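3.2 Reheating as a household practice

Studies of domestic food have had a lot to say about cooking and rather little about warming things up. We think this is a pity, and the Festholm diaries show why. Of the 2618 eating occasions our households wrote down, a very large share involved food that had been cooked on an earlier day, and the entries about those meals are often the liveliest in the whole collection. People who gave us three words on a Sunday roast would fill half a page on how to bring back a portion of rice.

The vocabulary alone is a delight. Sales and Pimentel, who did the first round of coding, began with a single category called "reheated" and soon had to split it. Diarists wrote of "waking up" a stew, "loosening" a sauce, "taking the chill off" a pudding and "giving it a blast". These are not synonyms. A dish that has had the chill taken off is meant to be eaten barely warm, and one woman was quite cross with her son for giving it a blast instead. We kept the diarists' own terms wherever we could, and the full list is in Appendix B.

The equipment was more ordinary than the language. Nearly every household used a microwave oven for at least part of the week, usually alongside a small saucepan and the oven proper. The choice of dish mattered more than we had expected. Diarists in 67 households named a particular plate or bowl that was used for reheating and hardly anything else, often the last survivor of an old set. Flat plates with a raised edge were favourites, as they catch the liquid but still let the food be spread out thinly (Figure 4).

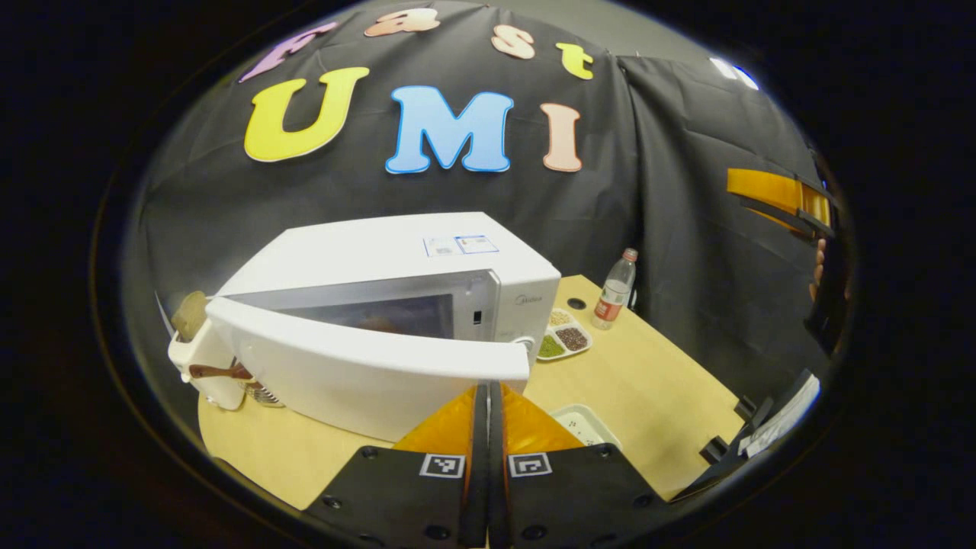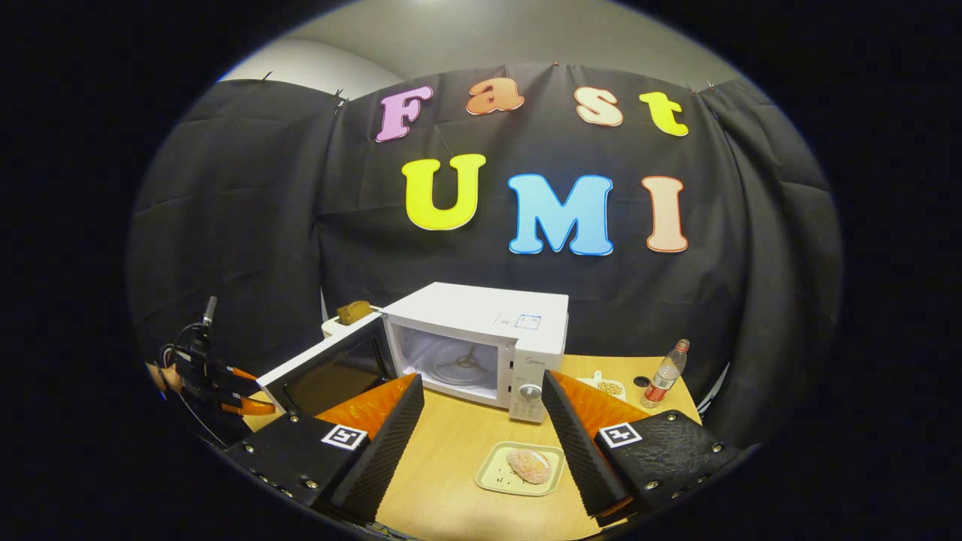 Figure 4. Microwave oven on a wooden table (first picture); small rectangular plate with raised edges (second picture).

Spreading out was the technique most often passed on from one person to another. Older diarists tended to describe a ring, with the middle of the plate left bare, and several could say exactly who had taught them. Younger ones were more likely to stop halfway and stir. Both methods deal with the same problem, the cold centre, and both were defended with real passion at the group interviews in September. Hourani, who chaired two of these, had to move the talk along more than once so that soup could be discussed at all.

Covering was a second point of disagreement. An upturned plate, a sheet of kitchen paper, a damp cloth and nothing whatever all had their supporters. Here we did find a pattern by household type. People living alone covered their food less often than families did, and when asked about it they mostly spoke of washing up - one more plate is a nuisance when there are only two in the sink. Families spoke of keeping the inside of the oven clean for whoever came next. It is a small courtesy, and one that earlier time-use surveys had no way of picking up.

Waiting deserves a section of its own, and we return to it in 3.4. For now we would point to the 121 entries that mention what the diarist did while the food was warming. They wiped surfaces, fed the cat, read the back of a packet, looked for a lid. Very few simply stood there. Sandberg has argued that these short gaps hold a kitchen routine together, and our material gives her argument a good deal of support. One retired bus driver had timed his stretching exercises to fit a bowl of lentils and was delighted to be asked about it.

We should add a caution. The diaries were filled in by people who had agreed to write about food for a fortnight, and they may well have reheated with more thought than usual.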